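## 4. 싱크대 하부 정수 필터의 설치

본 장은 Witari 하부형 정수 필터(품번 2836)를 가정용 또는 소규모 탕비실용 싱크대에 설치하는 절차를 규정한다. 벽면 매립 배관이나 옥외 수전에 연결하는 경우에는 본 장을 적용하지 아니하며, 부속서 나의 해당 항목을 따른다. 냉장고 급수관과 분기하여 사용하는 경우에는 4.6을 함께 참조한다.

### 4.1 설치 전 확인 사항

설치 담당자는 작업을 시작하기 전에 다음 사항을 확인하여야 한다.

- 냉수관의 위치와 온수관의 위치를 구분하고, 냉수관에 표식을 부착한다.
- 하부장 안쪽의 벽면 또는 측판이 필터 본체와 물의 무게를 견딜 수 있는지 확인한다.
- 필터 하단에 카트리지를 빼낼 수 있는 여유 공간이 있는지 확인한다. 필요한 치수는 동봉된 설치용 종이 본에 표시되어 있다.
- 상판에 전용 수전을 설치할 구멍이 있는지 확인한다. 구멍이 없는 경우 4.3을 먼저 수행한다.
- 건물의 수압이 제품 명판에 기재된 범위 안에 있는지 확인한다. 수압이 높은 건물에서는 감압 밸브를 별도로 설치한다.

> **주의** 본 제품은 냉수 전용이다. 온수관에 연결하면 하우징이 변형되어 누수가 발생할 수 있으며, 이로 인한 손상은 보증 대상에서 제외된다.

### 4.2 포장 내용물

상자를 개봉한 후 동봉된 목록표와 내용물을 대조한다. 포장에는 필터 본체, 고정 브래킷, 분기 밸브, 급수 튜브, 전용 수전, 고무 와셔, 하우징 렌치, 설치용 종이 본 및 교체 기록표가 포함된다. 카트리지는 밀봉 포장된 상태로 별도 칸에 들어 있으며, 4.5의 단계에 이르기 전까지 포장을 개봉하지 않는다.

누락된 부품이 있는 경우 판매처인 Drendau 설비 상사에 상자 측면의 제조 번호를 제시하고 보충을 요청한다. 타사 부품으로 대체하여서는 아니 된다. 특히 고무 와셔는 외형이 유사하더라도 경도가 달라 체결 후 서서히 누수가 진행되는 사례가 있다.

### 4.3 상판의 구멍 가공

기존 상판에 여분의 구멍이 있으면 마개를 제거하고 4.4로 넘어간다. 새로 가공하여야 하는 경우에는 다음 순서를 따른다.

1. 전용 수전의 위치를 정한다. 토출구가 개수대 안쪽에 놓여야 하며, 수전 손잡이가 벽이나 주 수전에 닿지 않아야 한다.
2. 상판 아래쪽에 보강재, 배관 또는 전선이 지나가는지 확인한다.
3. 가공할 위치에 마스킹 테이프를 십자로 붙이고 중심점을 표시한다.
4. 상판 재질에 맞는 홀쏘를 선택한다. 천연석과 인조석에는 다이아몬드 홀쏘를, 스테인리스에는 금속용 홀쏘를 사용한다.
5. 낮은 회전수로 가공을 시작하고, 석재의 경우 절삭면에 물을 조금씩 공급한다. 전동 공구의 모터부에 물이 닿지 않도록 한다.
6. 절단면의 거친 부분을 다듬고 가루를 완전히 닦아 낸다.

> **주의** 석재 상판의 가공은 전문 업체에 의뢰할 것을 권장한다. 개수대 절개부에 지나치게 가까운 위치를 뚫으면 상판에 균열이 생길 수 있다.

> **참고** 임대 건물에서는 가공 전에 건물 관리 주체의 서면 동의를 받는다. 동의서 양식은 부속서 라에 수록되어 있다.

### 4.4 분기 밸브와 본체의 연결

1. 냉수 앵글 밸브를 시계 방향으로 돌려 잠근다. 앵글 밸브가 고착되어 있으면 세대 계량기의 밸브를 잠근다.
2. 주 수전의 냉수를 열어 관 내부의 잔압을 제거한다. 하부장 바닥에는 수건과 낮은 용기를 놓아둔다.
3. 냉수 호스를 앵글 밸브에서 분리하고, 분기 밸브를 그 사이에 끼운다. 손으로 끝까지 조인 다음 렌치로 가볍게 마무리한다.
4. 설치용 종이 본을 측판에 붙이고 나사 위치를 표시한 뒤, 고정 브래킷을 수평으로 설치한다.
5. 필터 본체를 브래킷에 건다. 본체 상단의 화살표는 물이 흐르는 방향을 나타내므로, 화살표의 시작 쪽을 분기 밸브에 연결한다.
6. 급수 튜브를 필요한 길이로 직각 절단한다. 가위를 사용하면 단면이 눌리므로 튜브 전용 절단기를 사용한다.
7. 튜브를 연결구에 끝까지 밀어 넣고, 가볍게 당겨 빠지지 않는지 확인한 후 잠금 클립을 끼운다.
8. 전용 수전을 상판 위에 올리고 아래에서 너트로 고정한 다음, 본체의 출구와 수전을 튜브로 연결한다.

튜브가 꺾이거나 배수관과 마찰하지 않도록 여유 있게 배치하여야 한다. 하부장에 세제나 청소 도구를 보관하는 경우에는 물건을 꺼낼 때 튜브가 걸리지 않도록 동봉된 고정 클립으로 측판에 정리한다.

### 4.5 카트리지 장착과 초기 통수

1. 손을 씻고 카트리지의 밀봉 포장을 개봉한다.
2. 하우징을 렌치로 풀고, 오링이 홈 안에 고르게 들어가 있는지 확인한다. 오링에는 동봉된 식품용 윤활제를 얇게 바른다.
3. 카트리지를 하우징 중앙에 세워 넣고 하우징을 손으로 잠근다.
4. 전용 수전을 연 상태에서 앵글 밸브를 천천히 연다. 처음에는 공기가 섞여 나오며 물줄기가 고르지 않다.
5. 물줄기가 안정되면 5분간 계속 흘려보낸다. 이때 나오는 검은 물은 활성탄의 미세 분말이며 인체에 해롭지 않으나 음용하지 않는다.
6. 수전을 잠그고 잠시 기다렸다가 다시 통수한다. 이 과정을 3회 반복한다.
7. 모든 연결부를 마른 휴지로 감싸 물기가 묻어나는지 점검한다. 물기가 확인되면 앵글 밸브를 잠그고 해당 연결부를 다시 체결한다.

> **주의** 하우징을 렌치로 과도하게 조이지 않는다. 누수가 있을 때 더 세게 조이면 오링이 홈에서 밀려 나와 누수가 심해질 수 있다. 반드시 분해하여 오링의 상태를 확인한다.

설치 당일에는 취침 또는 퇴근 전에 연결부를 한 번 더 점검한다. 금요일에 설치한 사무실에서는 주말 동안 앵글 밸브를 잠가 두고, 다음 근무일에 4.5의 7항을 다시 수행한다.

### 4.6 냉장고 급수관과의 분기

본체 출구에서 냉장고로 분기하는 경우에는 Brivdale 규격의 삼방 연결구를 사용한다. 분기 이후의 튜브에는 각각 차단 밸브를 두어 어느 한쪽을 정비할 때 다른 쪽의 급수가 유지되도록 한다. 연결을 마친 뒤 냉장고에서 처음 만들어진 얼음은 버린다.

### 4.7 카트리지의 교체 시기와 기록

카트리지의 누적 처리 수량이 2685리터를 초과하면 교체하여야 한다. 다음 중 하나에 해당하는 경우에는 누적 수량과 관계없이 즉시 교체한다.

- 전용 수전의 물줄기가 설치 당시보다 현저히 약해진 경우
- 물에서 염소 냄새 또는 흙냄새가 나는 경우
- 단수 복구 후 배관에서 녹물이 유입된 경우
- 장기간 사용하지 않아 하우징 안에 물이 고여 있던 경우

교체한 달과 누적 수량은 교체 기록표에 기입하고, 기록표는 하부장 문 안쪽에 부착한다. Chaudhry 관리 계약에 가입한 사업장은 매년 4월 정기 점검 시 기록표 사본을 제출한다. 사용한 카트리지는 물기를 뺀 후 지방자치단체의 분리배출 기준에 따라 처리한다.

### 4.8 동절기 및 장기 미사용 시의 조치

하부장의 온도가 영하로 내려갈 우려가 있으면 앵글 밸브를 잠그고 하우징을 분리하여 물을 비운다. 동결된 하우징에 뜨거운 물이나 열풍기를 사용하여서는 아니 된다. 해빙 후에는 외관에 이상이 없더라도 하우징의 균열 여부를 점검하고, 카트리지를 새것으로 교체한 다음 4.5의 절차를 처음부터 수행한다.
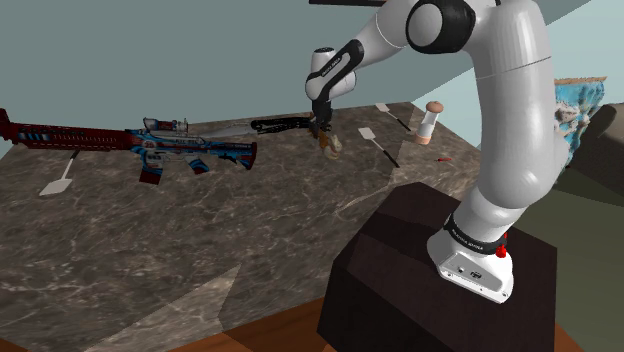
이용자 의견: 4.5의 7항에서 연결부가 모두 말라 있었는데 이튿날 아침 분기 밸브 아래쪽에 물방울이 맺혀 있었습니다. 분해해 보니 고무 와셔가 한쪽으로 접혀 있었고, 바로 끼운 뒤로는 새지 않습니다. 4.4의 3항에 와셔가 평평하게 놓였는지 확인하라는 문구를 넣어 주시기 바랍니다.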